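Workshop tips: gripper faults in narrow gaps

Tip 5. Arm stops between two panels
The Paiva controller logs fault 291 when both grippers enter a gap and one wrist meets an edge. Press the stop before reaching in - the arms can still move after a fault. Then back out one arm at a time, in the simulator first.
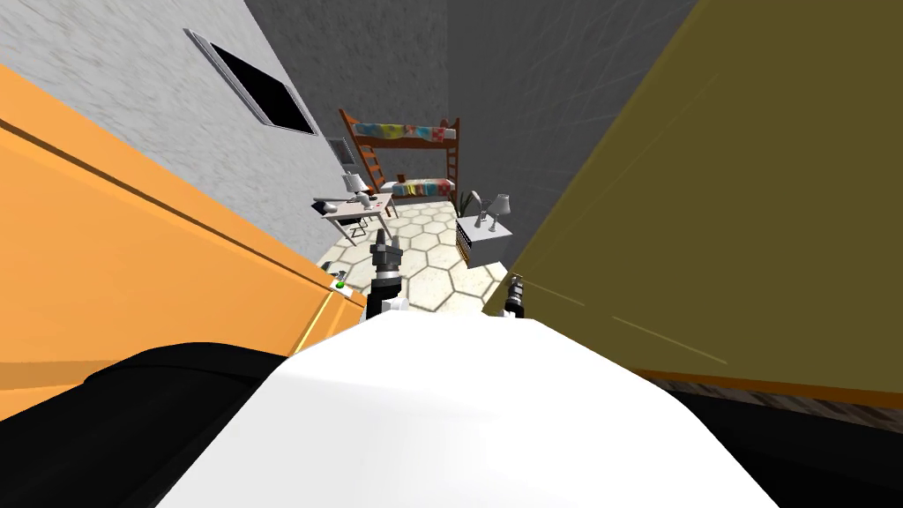 Tip 6. Fault returns after reset
Rizwan Mondal traced ours to a clearance value of 11 mm. Raise it, reload the panel model and run the left arm alone at low speed.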